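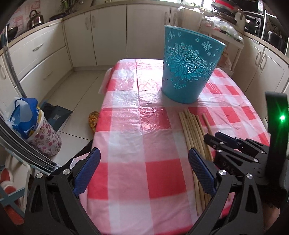
Uyên Đinh

The bus to Marnance leaves from behind the station and takes longer than the timetable says. I had booked the December open day at Jarnolum, the firm that makes wipe-clean table coverings, and I nearly missed the morning tour. The works are at the far end of the town, past a builders' merchant and a row of garages. There is no sign on the main road. You look for the water tower and turn left.

At the gate they give you a paper badge, a hairnet and a pair of foam earplugs. Bags go in a locker, and you need a coin for it. Groups are kept to 15 people. Ours was mostly couples from the town who had never been inside, plus two textile students with notebooks and a man who sold market stall fittings and asked more questions than the rest of us put together.

The guide was Carvalho, who has worked on the printing side for most of his career and now spends half his week training new starters. He spoke quietly, which was a problem as soon as we got near the machines. If you go, stand at the front.

We began in the cloth store. Some of the range is plastic sheet only, and some has a fabric backing, which hangs better and doesn't slide about on a polished table. The backing comes in on big rolls, mostly a loose cotton and polyester weave. Every roll is run over a lit table before it is used. A knot or a thick thread that would never show on a shirt comes through the coating as a lump, and customers send it back. Carvalho passed round two offcuts and asked us to find the fault in one of them. Only one of the students found it.

The coating hall is warm and smells like a new shower curtain. The main line is called Tinent, after the firm that built it, and it is 50 metres long from the feed rollers to the winder. The paste goes on as a thick white liquid, a long blade spreads it level, and the cloth then travels through an oven where it sets. You can watch it go in dull and come out shiny. The gap under the blade is adjusted by hand with a wheel at each side. I had expected a screen and there is one, but the operator looked at the cloth far more often than at the screen.

Stopping the line is expensive, as whatever is in the oven at the time is scrap. They try to run a single weight of cloth all day and change over at the end of the shift. Someone in our group asked what happens to the scrap. The unbacked sheet is chopped up and sold for mudflaps and matting. The backed sort is harder to deal with, as the two layers don't come apart cleanly, and most of it is still thrown away. Carvalho didn't try to dress that up.

Printing was the part I had come for. The patterns are put on with engraved rollers, one for each colour, and the rollers are kept on racks in a room of their own. There are 194 in the racks. A few of the patterns haven't been printed for decades, but the rollers are kept in case a shop wants them again. I saw lemons, ivy, a nasty brown paisley, and a set of Christmas bells. Fruit sells in spring. Plain colours sell badly all year, apart from to caterers.

The red and white check is still the best seller by a long way. It looks like the simplest thing they make and the printers don't like it. The white is the base sheet and only the red is printed, in more than one strength, so the rollers have to meet exactly. If the second is out by the width of a hair, a pale line appears down one side of every square, and once you have seen it you can't stop seeing it. With lemons you would never notice. The check also has to run straight to the cut edge, or the cloth looks crooked on the table however carefully you lay it.

The finishing room was quieter and we could take the earplugs out. Cloth is cut, folded and bagged, or wound onto tubes for shops that sell it by the metre. A sample from every batch goes to a bench at the back, where a rubbing pad is run over it 100 times and the print is checked for wear. They also leave spots of coffee, beetroot juice and mustard on it overnight. Mustard is the worst. If you have a yellow stain on yours at home, it is almost certainly there for good.

I asked about creases, as I have never got the folds out of one of these. The advice was to lay it face up on the table in a warm room and leave it a day or two. Don't iron it. A hairdryer on the low setting, held well back, will help with the backed kind. Small wrinkles in the thinner sheet may never go flat, and they show up most under a bright light where the shine catches them. If that bothers you, buy the matt finish. It costs a bit more and I think it looks better, though it does mark more easily.

After the tour there was tea in the canteen, with ham rolls and a very good apple cake. The seconds shop is across the yard. It takes cards now. Most pieces are end-of-roll lengths with a small printing fault, and the fault is usually marked with a paper sticker. I bought a length of the ivy for my kitchen and a piece of the check for my sister, who wanted something for the shed. The market fittings man left with four rolls on a sack truck.

A few practical things. The floor in the coating hall is sloped in places and there are two flights of metal stairs, so ask beforehand if you have trouble walking. They will take you round by the yard. Children under ten aren't allowed in. Photographs are fine in the store and finishing room and not allowed near the print rollers. The smell stays in your coat until the next day. Tours are free but must be booked by phone, and the line is only answered in the mornings.

The last bus back goes at half past four. There is a café by the stop, but it was shut when I got there, and it's a cold place to wait.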